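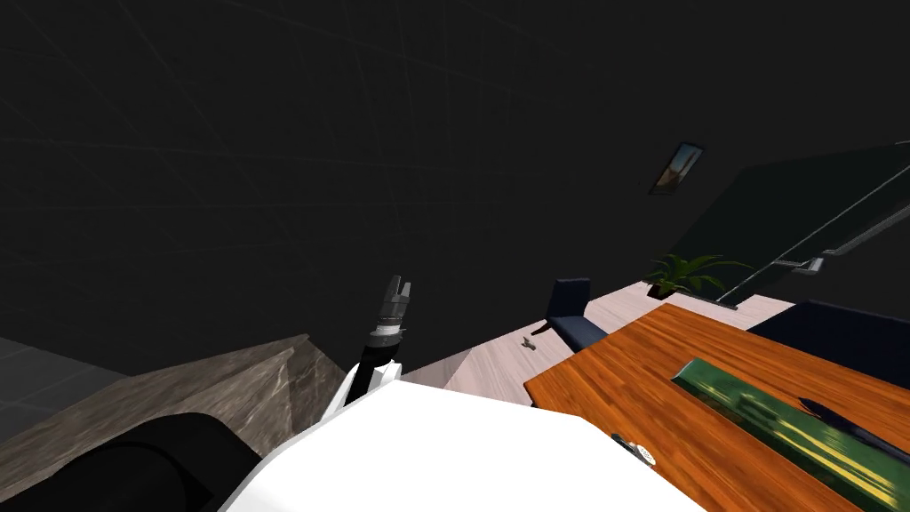
Chapter 3
Where Does the Rent Go?

I rented my first apartment at 18, over a bakery in Drondow, and I thought rent was a price like any other. The landlord named a number, I gulped, I signed. It took me 2 more leases (and one very cold winter in Jindmont!) to start wondering who had picked that number and why it kept creeping up every August.

So let's talk about housing markets. In Chapter 2 we followed a sack of onions from the farm to the store, and the supply curve behaved itself nicely. Apartments are a lot more stubborn. If everyone in Skatby suddenly wants to live near the new ferry dock, you can't grow more ferry-dock apartments by spring. Economists call this inelastic supply, and I'd like you to get comfortable with the term, as we'll lean on it for the next 15 pages.
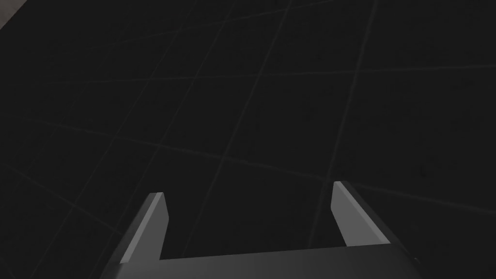
Figure 3.1 Two light gray fingers above a dark floor.

Before you read on, write down what you pay for housing, or what your family pays, and what you think it would cost to live one town over. Keep that page handy. We'll come back to it in Section 3.2, when we look at the rent cap in Jeon and at the tenants who never moved out.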